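Household chore robots

Household chore robots are machines meant to take over domestic work such as tidying, dishwashing and folding laundry. Single-purpose devices like robot vacuums are common, but as of Mar 9, 2025 no general-purpose machine does a full round of chores in an ordinary home without supervision.

Tidying as a test task

Most research starts with putting one object into another. The job is trivial for a toddler and still a fair test of grasping, particularly when the table holds other things that should be left alone.
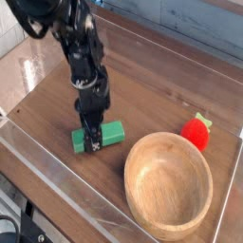

Ornella Fontana has argued that such tests flatter the machine, as a real kitchen bench is cluttered, badly lit and rearranged by its owners every day. Supporters reply that a skill has to be measured somewhere before it is tried in a home.

Grip is the second difficulty. A two-finger gripper that closes across the middle of a block leaves both ends free, and a poorly centred hold can let the load tip on the way up. Soft items deform under pressure - hard ones slip.
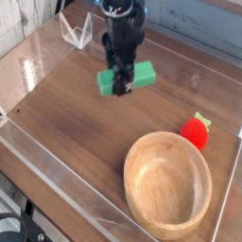 Reliability

The Grasden trial, which ended in July, logged 1143 attempts at clearing small items from a table. Of these, 314 needed a person to step in. The Windum arm used in the trial took 20 seconds for a typical item, well behind a human hand.

A task of this sort is usually scored as complete when the chosen object lies in the container and its neighbours are where they started.
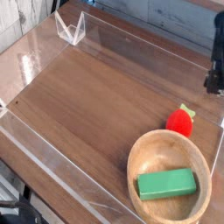 Scoring of this kind says little about endurance. Revska, a later project, set its arms to work in 2 shared flats and found that wiping, sorting cutlery and picking up toys each needed separate training. Folding clothes remained the slowest chore - fabric has no fixed shape to plan around.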